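Chapter 6
Learning from Hand-held Demonstrations

What this chapter covers
How demonstrations are collected without a robot
How the path of the gripper is worked out from its camera
Why two grippers are harder than one
What the Hurndale trials found

6.1 Introduction

In Chapter 5 the person giving the demonstration drove a robot arm from a distance. The method works, but it is slow. The operator has to learn the controls, the arm has to be kept in working order, and every new room means moving heavy equipment. Most of the data sets described in that chapter were recorded at a single bench for this reason.

This chapter deals with a different approach. The person holds a gripper in the hand and does the task directly. A camera fixed to the gripper records what is in front of the fingers, and the path of the gripper through the room is worked out afterwards from the recording. A robot fitted with the same kind of gripper and camera can then be trained on the result. No arm is needed until the policy is tested.

The idea is simple, but three things have to be right before the data is of any use. The position of the gripper must be known throughout the task. The opening of the fingers must be known at the same moments. Finally, the camera on the robot must sit where it sat on the hand-held tool, or the policy will be given views it was never trained on.

6.2 The mapping pass

Before any demonstrations are recorded in a new room, the operator makes a mapping pass. The gripper is carried slowly past the walls, the work surface and the corners, and the software builds a map of fixed points from the video. Later recordings are matched against this map. Plain walls give the software little to hold on to. Brickwork, window frames and fitted furniture are better.

When a task needs both hands, each gripper is tracked separately and the two paths are placed in the same map. Small errors matter more here than with one gripper. An error of 15 mm in a single path may do no harm when wiping a counter, but the same error between two hands can mean that a lid misses its jar. Square black-and-white markers on the grippers help – whenever one camera sees the other tool, the distance between them can be checked.
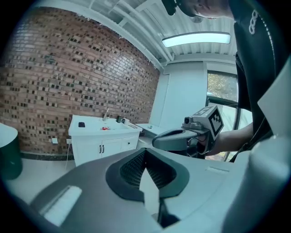
The check is only as good as the view of the marker. A marker seen at a steep angle gives a poor reading, and one hidden behind a sleeve gives none. Ragnarsson's method, set out in section 6.4, gives each reading a weight according to how squarely the marker faces the camera.

6.3 The Hurndale trials

The Hurndale trials used the Forkine gripper and the Jusness mapping software. The operators recorded 571 two-handed demonstrations, of which 113 were thrown out because one path or the other had been lost. Most of the losses came during fast turns, when the video blurred and the match to the map failed. The trials were then repeated with a rule that both grippers be held still for 2 seconds at the start of each task. We begin with the first set, before the rule was brought in, and look at how a lost path can be recognised from the recording alone.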